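The Bread and Fruit Table

Hello again, and welcome to the smallest gallery on this site! Only two pictures this time, but I have a lot to say about them, so get yourself a drink. If you've been around a while you know I have a soft spot for pretend food. It started with a box of 16 pieces I bought from a shop called Nukora that was closing its kids' department, and it has gotten completely out of hand. I'm up to 48 pieces now, most of them in a drawer in the hallway that no longer closes all the way.

This page is about bread and fruit, a white table, a pink plate and a basket. I love a plain white table for this kind of thing. Patterned tablecloths are pretty (I own six, don't ask), but toy food gets lost on them, and then you're squinting at a roll trying to work out where the crust ends and the gingham begins.
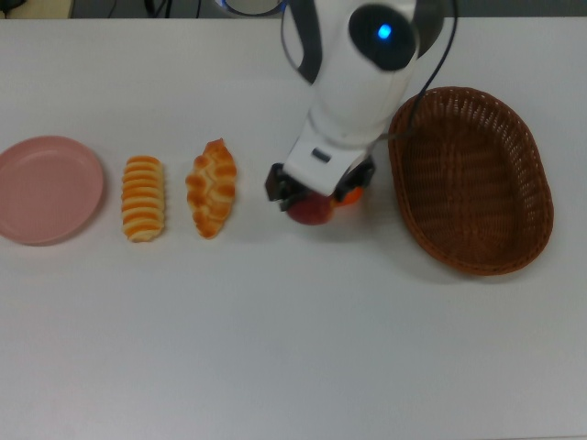
I've always thought the bread is what makes or breaks a play food set. Fruit is easy. Anybody can make a round red thing and you'll know what it's supposed to be. Bread is hard! If the color is a shade too yellow it looks like a sponge, and if it's too brown it looks like something you'd throw for the dog. The first set I ever had as a kid came with one loaf, and it was the shape and color of a brick, and I served it to my whole family for years. They were very polite about it.

What I go for now is rolls with a bit of shape to them, stripes or twists or a braid, something for your fingers to find. Plain dinner rolls get ignored. I took a bag of mixed ones up to my sister's place in Truron back in February and the kids went straight for the ones with ridges and left the smooth ones at the bottom of the bag. Those are still up there, probably under a couch.

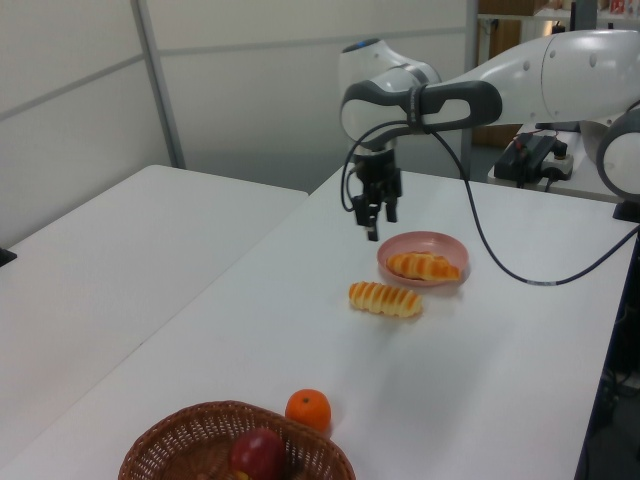 Baskets are my other weakness, and I will happily argue about them. A bowl is fine for fruit, but wicker just makes everything look like you came home from the market five minutes ago, even when the fruit is made to be dropped on the floor by a toddler. The oval ones are my favorites because they tuck in at the edge of a table without hogging the middle. You can see how nice a red apple looks sitting in all that brown weave, and then there's the little orange out on the table next to it, with one roll on the plate and one off. I like a setup like that, a bit undone. When everything is lined up and put away it stops looking like anybody's lunch.

The pink plate deserves a word too. Small plates are the way to go with play food, I promise. One roll on a small plate is a snack. One roll on a big dinner plate is just sad. And I know pink isn't everyone's thing, but with those golden-orange colors it's so warm and cheerful that I've started looking for pink plates of my own at yard sales. No luck so far, though I did come home with a gravy boat.

If you're putting together a set like this for a playroom, buy the basket first and then let it tell you how much fruit you need. I did it the other way around and that's how I ended up with the drawer.

More pictures when I finally get to the vegetables. There's an eggplant I'm very excited about.

Comments (4)

breadbin1449
That striped roll looks like a caterpillar and now I can't unsee it. Love it!

Dillon
Do you wash the wicker or just dust it? Mine gets crumbs in it (real ones, sadly).

Ignacio
An old dry toothbrush works great on wicker. Ours has a similar weave and it gets right down in the gaps.

plumsandpears
Team bowl over here, sorry. But I agree with you on the small plates. Bring on the eggplant!

Contact | Copyright, all text and pictures, please ask before reusing | Back to top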